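I quit taking wedding pictures in November, right after the Humumport job, and drove to Skovus with 2 cameras and a bag of clean socks. My plan was street photography. My plan was also to eat better, so you can guess how serious I was.

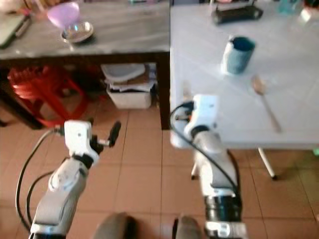
Tiled floor, white table to the right.

The room I rented was over a shop called Muvik, which sold used lenses and (for some reason) very good pickles. I bought a beat-up 35 there and shot 10 rolls the first week. Every single one was of dogs!
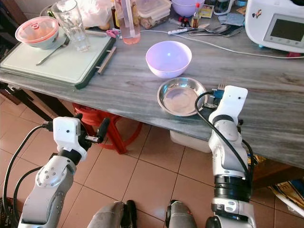 I mean it, dogs outside the bakery, dogs on the ferry, one asleep on a pile of nets. I mailed the prints to the Ashour Gallery anyway, with a letter I rewrote until 3 in the morning and then lost, so I sent them a shorter one.

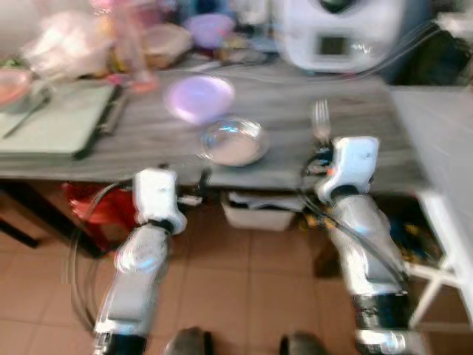
They called while I was frying an egg. A woman asked whether the dogs were a metaphor and I said yes, way too fast. She wanted 15 for the spring show, big ones, and could I please send the negatives.

The negatives were in Humumport, in my old freezer, under the peas. I turned off the stove and went to look for my keys.

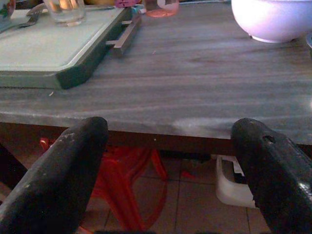

Tabletop, gray wood grain.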